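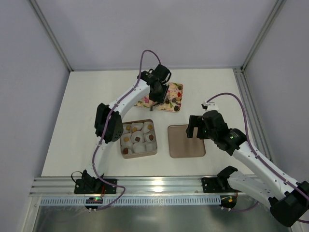 Nhàn Nghiêm wants to know if her Rernent membership still works now that Wellar is buying the company, and whether she should use up her free hours before somebody in a blazer finds them.

Fair question. Short version: yes it works, and yes, use the hours. Long version is this thread. Get a snack.

For anyone who has a life: Rernent is the car-share with the mint green hatchbacks that are always parked facing the wrong way on my street. Wellar is the rental chain with the airport counters and the little bowl of mints. As of this week one is buying the other.

The letter to members is dated Nov 11, 2018, and uses the word "journey" before it uses the word "car."

I have read the whole letter. I have also read the new member terms linked at the bottom of it, in gray type, on a slightly different gray.

Terms are 14 pages. The old ones fit on my phone with two swipes and a sigh.

First thing that changes. The monthly fee stays put "through the transition period." The transition period is not defined in the definitions section. "Vehicle" is defined. "Mint" is not, though I looked.

Second thing. Free hours used to roll over forever, like a grudge. Under the new terms they expire 21 days after your account is "harmonized." You'll get an email when you're harmonized. I assume you'll feel it too.

So, Nhàn: drive somewhere. Go to the good grocery store.

Third thing, and the one I'd care about. There's a new fee for bringing a car back to a spot outside the home zone. It's $59. It used to be a stern text message.

I live two blocks outside the home zone. I have received so many stern text messages. I had started to think of them as a friendship.

Wenceslao Ponce says I'm being unfair and that Rernent was going to run out of money by spring anyway, so a rental chain with actual parking lots is the best thing that could have happened to it.

Wenceslao is probably right and I resent how calmly he put it.

Because yes, the old Rernent math never made sense to me. I once took a hatchback to the beach and back, with gas included, for less than a sandwich costs at the beach. I didn't ask questions. I had a sandwich.

What Wellar gets out of it is pretty easy to guess. Rental counters are busy when people fly. Car-share is busy when people need a couch. Same cars could do both, in theory, if the couch people vacuum.

What Wellar also gets is where everybody drives. It's on page 9 of the terms if you want to read it in their words. They call it "mobility insight." My mobility insight is that I go to the same taco place and then sit in the car for a while.

If someone can sell that, I'd like a cut. I'd settle for a taco.

To be clear the old company collected this stuff too. The app always knew which hatchback I had and how hard I braked. The new part is the list of "partners" who may see it, and the list has an insurance broker on it.

The broker is called Niltudeo. I looked for a phone number and found a chat window with a picture of a leaf.

I asked the leaf whether my braking would be used to price a policy. The leaf thanked me for my interest in coverage.

You can opt out. Account, then Privacy, then Preferences, then a thing called "More Preferences," then scroll past the offer for discounted floor mats. There's a switch. Mine was on. Yours may be too, go look.

Several people asking about Tetteh. Tetteh is the other car-share in town, the one with the vans. It isn't part of this deal, and its whole response so far has been to post a photo of a van with the caption "Still here."

Strong work from the van people. I've rented from them once and the van smelled like a different van.

Switching is a pain though, and I say that as a person who has priced it out on an envelope. Tetteh wants a deposit and a fresh driving record check. Rernent already knows the worst about me.

Okay, some replies, then I have to go move laundry.

"Do the airport cars count as home zone?" No. Airport lots belong to Wellar, and members can't drop off there until the accounts are merged. December, according to the letter. The letter doesn't say which end of December.

"Will the cars still be green?" The letter says the brand "lives on." I've seen this said about a lot of brands. I'd take a photo of one if you're fond of them.

"Can I cancel and get the annual fee back?" Partly. You get the unused months minus a processing charge of $8, which covers, I imagine, the processing of the charge.

"Is this legal?" I work in carpet tile. Ask someone who doesn't.

Somebody from Rernent's support account has now answered me to say they hear my concerns and would love to continue the conversation in private messages. I've sent them one question, and it's about the home zone.

They have asked for my member number.

I've given them my member number.

They say they can see that I've had "a number of out-of-zone returns" and wonder if I'd consider walking.

Anyway. Use your hours, flip the switch, keep a copy of the old terms if you still have them. I'll add to this if the home zone grows by two blocks — and if you're in the hatchback outside the taco place, I had that one reserved for six.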